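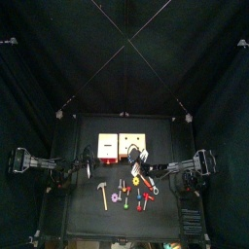 I finished Drarkcombe in April, after three tries. The first two times I stopped at the same place, the long chapter where the mother sorts through the seed catalogs, and both times I put it back on the shelf with the receipt still in it. This time I read that chapter in one sitting after dinner and kept going until past eleven.

The novel is by Cuiping Yan and it's her second. The first one, Mussa, was set on a ferry and I liked it without remembering much of it later. Drarkcombe is longer and slower. A woman named Ines goes back to the village where she grew up because her father has stopped answering letters. He turns out to be fine. He has simply decided he's done with letters. She stays anyway, through a winter and most of a spring, and the book is what happens while she stays.

A lot of reviews called it a mystery, and I think that hurts it. There is a missing person, an uncle who walked out of the house when Ines was 12 and was seen once more, at the Callbridge bus station, buying a sandwich. If you read for the uncle you are going to be annoyed. He gets one scene near the end, and it's told secondhand by a man who may have the wrong person.

What I read it for was the father. He hardly talks, and Yan doesn't give him a big speech to make up for it. He fixes a gate. He argues with the radio. There's a section where he teaches Ines to back up a trailer and she can't do it, and he gets out and stands in the road with his hands in his pockets for what feels like four pages. My own dad taught me to drive in the parking lot behind the Nodside cannery, and he had that same way of standing. I had to put the book down for a bit.

It has problems. The London chapters are thin. Ines's husband is on the phone all the time and never says anything a person would say on the phone. Chapter 19 goes over the same argument about selling the house that we had in chapter eight, with the same people in the same kitchen, and I kept checking to see if I'd lost my place. I also don't think the dreams do any work. There are five of them, all in italics.

The prose is plain, which suits me. Yan likes to end a paragraph on something small and physical, a wet glove or a kettle lid, and she does it so often that I started to see it coming. It didn't spoil much.

Jinlong Tang lent me his copy, and he had penciled in the margins up to page 93 and then quit. I asked him if he'd stopped reading there. He said no, he'd lost the pencil. His notes are mostly question marks next to the dates, and he has a point. Ines is supposed to have left home in 2000, but her brother's wedding only makes sense if she was gone before that. Maybe it's fixed in the paperback.

I'm going back to Mussa next, to see if it was better than I gave it credit for. After that I have two library books that are already overdue, one on canals and one I picked up for the cover. If anyone has read the short stories, let me know whether they're worth ordering. The library here doesn't have them.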